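Chapter 2
Sorting and Filing Small Items

In this chapter you will learn how to:
choose a divided tray or organizer for cards and packets
set up a desk so that sorting and record keeping can happen together
hand over a card without bending or marking it

Hotels, libraries and community centres all handle small printed cards. A front desk like the one at the Dalenden guest house may keep 60 of them within reach, and a card filed in the wrong slot can take longer to find than one that was never filed. The usual answer is a divided organizer, often plain cardboard, set near the computer where the records are kept.

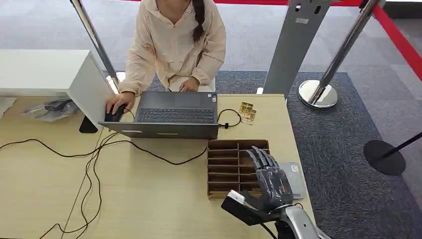
Figure 2.1 A sorting desk with laptop, mouse and compartment tray.

Before any sorting starts, decide what each compartment is for and write it down. Labels can follow the colour of the card, the room number or the date of issue - pick one and keep to it.

Cards with glossy covers show fingerprints easily. Hold them by the edges where you can.

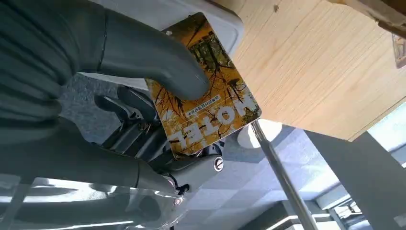 Check both faces of a card before you file it. The name of the business may be on one side and the terms of use on the other, and cards from different sets can share a colour.

When a card passes from one hand to another, the first holder lets go only after the second has a firm grip. 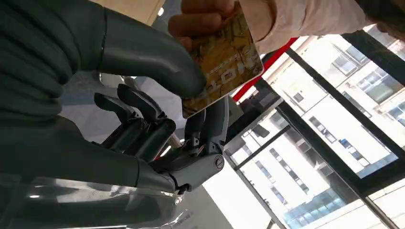

2.1 Choosing an Organizer

An organizer has to suit the size of the item. Slots that are too wide let cards lean and slide under one another. Narrow slots keep them upright, but leave enough room for a fingertip.

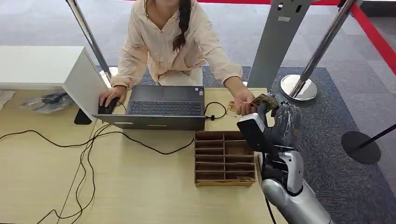
Cardboard dividers are cheap and can be trimmed with scissors. They wear at the top edges first, so check them every October and replace any that have gone soft.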